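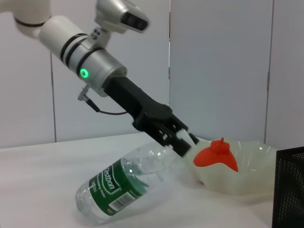 Mansour asked why a car should ever need to trust a token it can't check for itself, and got no answer before the break. The question is a good one and it takes up most of these notes.

September
Notes by Amber Wragg
Reading time: 4 minutes

Session 5: Keys you can copy without touching them

Last session was passwords, and the general mood by the end was gloom. This one is about what happens after the password, when a service decides it would prefer not to see you again for a while and hands you a token instead.

A token is a string. Whoever presents the string gets the access. It has your permissions but none of your common sense, and it will work equally well from your phone, from a laptop in another country, or from a text file called "notes_old" on a server somebody forgot to turn off.

The Skenstead exercise

For the handout we use a made-to-order fleet service, Skenstead, with 100 delivery vans on its books. Owners sign in once. The app then keeps a refresh token, which lasts a long time, and swaps it for access tokens, which last 60 minutes. The access token unlocks the doors, reads the location and flashes the headlights. (Every connected vehicle can flash its headlights. I have yet to meet the customer who asked for this.)

Now add Undia, a trip logger that draws pleasant charts of where the van has been. Undia needs to read location. To get it, Undia asks the owner for the refresh token, and the owner pastes it into a box. Undia stores it in a dashboard whose admin login is still the one printed in the setup guide.

Work out who is at fault. Most groups start with the owner, because the owner isn't in the room. Then try these:

- Why could a token meant for reading location also open the doors?
- Why did the service offer no way to give Undia less?
- How would the owner find out the token had been used by somebody else?
- If the owner changes the password, does the old token die? (At Skenstead it doesn't. Write that down, it comes up again in the homework.)

Scope

Scope is the list of things a token is allowed to do. Narrow scopes are dull to design and annoying to explain, so plenty of services ship with one scope called something like "vehicle", meaning everything. A trip logger should hold a read-only location token. If it leaks, the thief learns where the van is parked, which is bad enough, but he has to walk there and bring his own crowbar.

Lifetime and revocation

Short lifetimes limit the damage from a stolen access token. They do very little if the refresh token was stolen along with it, a point the Trorkamer reading makes over 4 pages and I have just made in a sentence. You also need revocation: a button the owner can find, a server that checks, and a list of connected apps written in words a van driver would recognize.

Back to Mansour. A vehicle can check a signature on a token without calling anyone, and that proves the token was issued properly. It can't tell from the signature whether the token was stolen ten minutes ago. For that it has to ask the server, and the server has to be reachable from an underground garage. Designers pick a compromise and then argue about it for years.

Reporting

If you stumble on somebody's exposed token, don't try it out "to see if it's real." Save what you need to describe the problem, contact the vendor, and leave the headlights alone. We'll go over the wording of a decent report next time, including how to write to a company whose security address bounces.

Homework

Draw the token flow for Skenstead and Undia on one page. Mark each place a token is stored. Then redesign it so that a break-in at Undia can't open a single door. Diagrams by hand are fine if I can read them, and past experience suggests I should repeat the second half of that sentence.

Questions about the handout: see Amber Wragg after class | Copyright Amber Wragg | Back to top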